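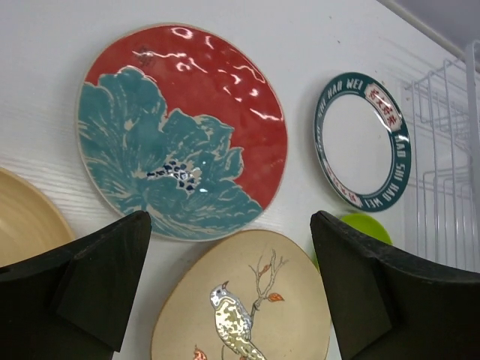
Open Papers at Travmont
Second progress report to the Zendura Fund
Prepared by Eino Valtonen, project lead

Where we are

You asked for a shorter report this time and for less about how everyone feels, so I will start with the figure. When the grant began, the university had 13 governing bodies and sub-groups whose papers were meant to be open to staff and students. We have now put 439 papers on the public page, going back through the last academic year and most of the one before it. The application promised 100 per cent of papers within ten working days of each meeting. We are not close to that and I don't expect us to be by the end of the grant.

I would be careful with the 439. It counts an agenda of half a page the same as an eighty-page financial plan. A good many of the items are agendas. The university's communications office used the figure in its spring newsletter under the heading "Openness delivered", and I asked for the heading to be changed. It was changed to "Openness progresses", after the newsletter had gone out.

What has been published and what hasn't

The academic side has been straightforward. Senate, the education committee and the three faculty boards send their papers over as a matter of routine, usually with the minutes attached, and the faculty board secretaries now fix the file names without being asked. Students do read them. The education committee's paper on moving the resit period was opened more than anything else on the page, and the students' union quoted from it at its April meeting.

Council is another matter. Council papers arrive late, and when they arrive they have often been through a second round of cutting. Under the policy agreed at the outset, a paper can be held back on one of four grounds: personal data, legal advice, commercial terms, or "matters still under discussion". The first three I can live with. The fourth was meant to cover drafts. It has become the place where anything awkward is put, and once a matter has been decided no one goes back to release the paper it was held under. The discussion is apparently never over.

The clearest case is the lease of the second teaching building from Uçar, the property company. Council approved the lease in the autumn. Students have been taught there since January. The paper that set out the cost is still listed as a matter under discussion. I have written twice to ask what is being discussed and had one reply, saying that my note had been passed on.

I don't claim there is anything wrong with the lease. It may be a perfectly sensible lease. The project was funded so that people at the university could see such things for themselves, and on this one they can't.

Staffing appointments and departures at senior level are also thin. The remuneration group meets, we know the dates it meets, and what comes out is a single line recording that it met.

The software

The application put a lot of weight on Trirel, the document system that the university was bringing in at the same time. Trirel was supposed to flag every paper as open or closed when it was written, so that publication would follow with no extra work. I was doubtful then and said so in the first report.

The flag exists. It is set to "closed" unless the author changes it, and most authors don't know it is there. The people who installed it told us that the default could not be altered without a change request, and the change request went in during the first term. It is still shown as open on their tracker. In the meantime, Leena Tuominen in the governance office goes through the closed papers by hand each week, writes to the authors, and switches the flag herself when they agree. Most of what we have published was published because of her, and her time is not charged to the grant.
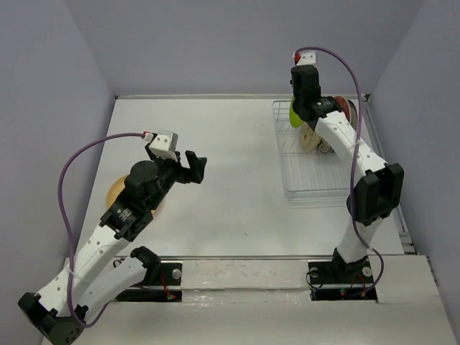
That leaves the project leaning on one person's goodwill, and I would rather you heard it from me than found it in the final accounts. If Leena moved to another post tomorrow, the page would fill up with nothing for a while and then somebody would notice. I have asked the registrar for her hours to be recognised in the workload plan. The answer was friendly.

Search on the public page is poor. If you type "halls rent" you get the catering strategy first. We have added a plain list by body and date underneath, which is what people use. The list cost us an afternoon. The search tool took up most of the technical budget for the period, and I would not buy it again.

Training

We ran 2 sessions for committee secretaries and clerks, one at each site. Both were well attended and the feedback forms were kind, but I put very little store by feedback forms filled in next to a plate of biscuits. A better test is whether the secretaries who came now send their papers in on time. Those on the academic side do, though most of them did before. On the council side I can see no difference at all.

A third session, meant for heads of department, was put off. Heads were asked for dates and the dates given did not overlap. I suggest that we drop it and write a one-page note in its place. The chance of a head of department reading one page is fair.

Money

Spending is under the line for the period. The application had a part-time assistant starting in the first term, and the post was held up by the hiring freeze until after Easter. The underspend should not be taken as a saving. The work the assistant would have done was either done by the governance office or left undone, chiefly the older papers from before the merger of the two arts faculties, which are still in boxes.

I ask for your agreement to two changes:

Move the underspend on the assistant post into next year, so that the post can run for longer.

Take what is left of the search tool's support fee, if the supplier will release it, and put it towards scanning.

The supplier has not yet said whether it will. I would not plan on it.

What I think the fund should ask for

The university will tell you, correctly, that it now publishes more than most places its size. It will also tell you that the remaining gaps are matters of timing. I have sat through enough of these conversations to think that timing explains the first month of delay and very little after that.

It would help if the next payment were tied to something that can be checked from outside. My own preference would be a public register of every withheld paper, showing its title, the ground it is held under, and the date on which that ground will be looked at again. The governance office has a draft of such a register already. It went to the council secretary with a request for comments, and the comments came back asking whether the register itself should be treated as a matter under discussion.

I would also like the ten-day target to be kept, even though we are missing it. There has been a suggestion that we change it to "promptly". We tried "promptly" under the old policy, and some of the papers from that time are the ones in the boxes.

Next period

Scanning begins once the assistant has settled in, starting with the old arts faculty boards - those are the papers people write in and ask for. The note to heads of department will go out before the summer break. I will write again about the lease paper and send you a copy of whatever comes back. The students' union has asked for a seat on the group that reviews closed papers. I support this and the registrar is considering it.

The list of published papers by body is attached, with agendas marked so that you can take them out of the total if you wish. Questions on the list should go to Leena Tuominen, and on everything else to me.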